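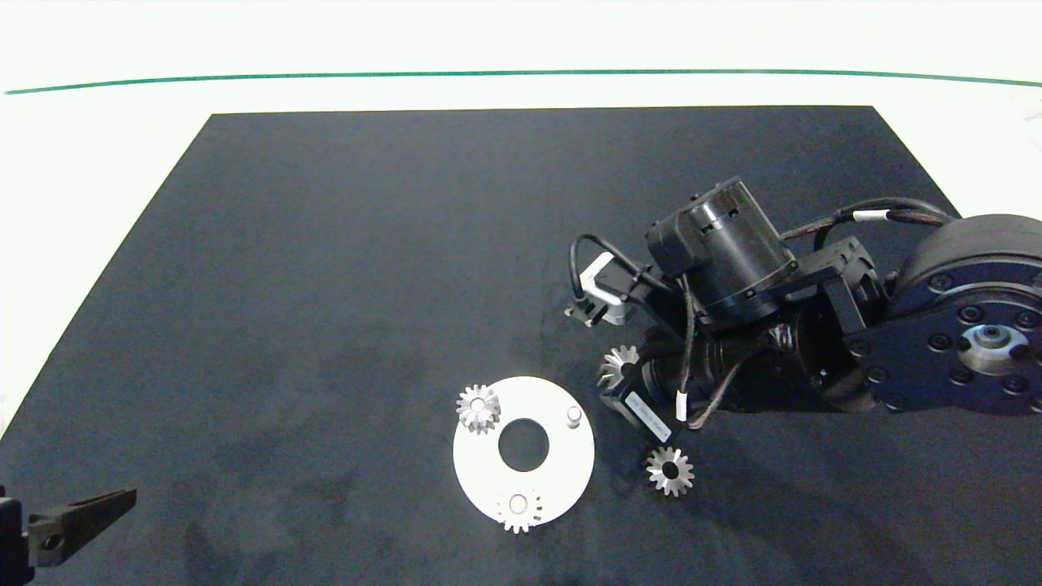
**Ticket:** right arm stops short on gear pick, open day cell
**Opened by:** Tamara Dumitrescu
**Assigned:** Tharun D'Souza
**Status:** monitoring

12/09/2025

**08:50** Gear placement demo for the Pledelton visit. Right arm halts on approach to the mat and reports a following error on the wrist axis. Left arm normal. Visitors due at 11.

**09:05** Restarted controller. Arm homes, runs two cycles, halts again at the same waypoint. Log attached:

```
WARN wrist_r: following error above limit
ERROR traj_r: aborted, segment 35
```

**09:20** (TD'S) Checked cable slack along the right arm. Braided cable pulls tight when the wrist turns past the approach angle. Moved one tie toward the base. Error still present, but later in the segment.

**09:40** (TD'S) Payload setting was left over from the Baptiste fixture. Set it back to the bevel gear values. Approach speed reduced to 40 percent.

**09:55** Ran the pick with bevel gears and the white ring plate on the mat. No abort. One gear was set down over the rim of the plate, so the place offset is still wrong in X.

**10:15** (Roxana Nistor) Re-taught the plate center and the peg position. Please don't move the mat after this. The offsets are taken from its current position.

**10:30** Eleven cycles in a row, no errors. Demo released at reduced speed.

**14:10** Visit finished. One manual stop, pressed by Ileana to answer a question. No faults logged.

**Open items**

- Reroute right wrist cable properly
- Save payload per demo, Vorndale config included
- Restore full speed and retest before March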